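Sektempfang für den Polterabend im gemieteten Saal planen

Die Anleitung gilt für Gruppen bis 95 Personen ohne Catering. Grundlage ist der Ablaufplan von Rahel Schwaiger für den Saal Moser.

Schritt 1: Mietzeit festlegen. Aufbau und Abbau zählen zur Mietdauer. Für beides zusammen vier Stunden ansetzen.

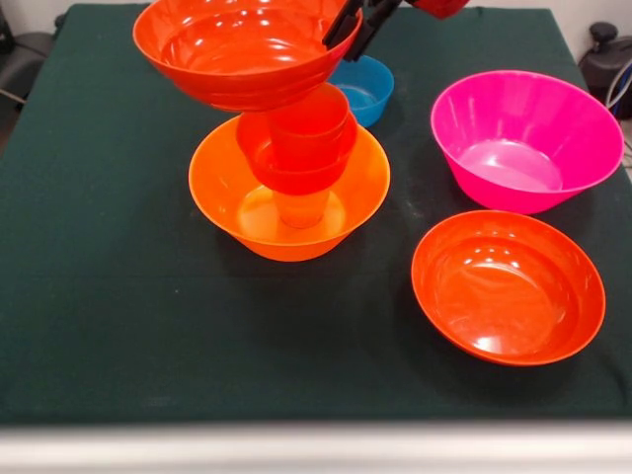 Wann muss die verbindliche Personenzahl vorliegen?
Spätestens sechs Tage vor dem Termin. Spätere Zusagen laufen über die Reserve.

Schritt 2: Getränke bestellen. Auf Kommission kaufen, Rückgabe nur ungeöffnet und mit intaktem Etikett. Alkoholfreies getrennt kalkulieren — Fahrer und Kinder vorher erfassen.

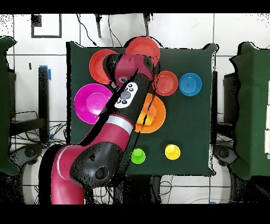

Die Lieferung auf den Vormittag legen und den Lieferschein vor der Unterschrift prüfen. Fehlmengen werden nachträglich nicht anerkannt.

Schritt 3: Musik und Lautstärke. Ab 22 Uhr Fenster schließen. Den Grenzwert im Mietvertrag nachlesen; im Saal Moser sind es 95 dB, gemessen an der Tanzfläche.

Schritt 4: Kaution. 100 Euro in bar, Rückzahlung nach der Abnahme. Schäden vor Beginn schriftlich festhalten.

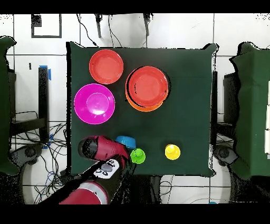 Teller und kleine Becher auf grüner Tischdecke

Schritt 5: Scherben vom Poltern getrennt entsorgen. Porzellan gehört nicht ins Altglas.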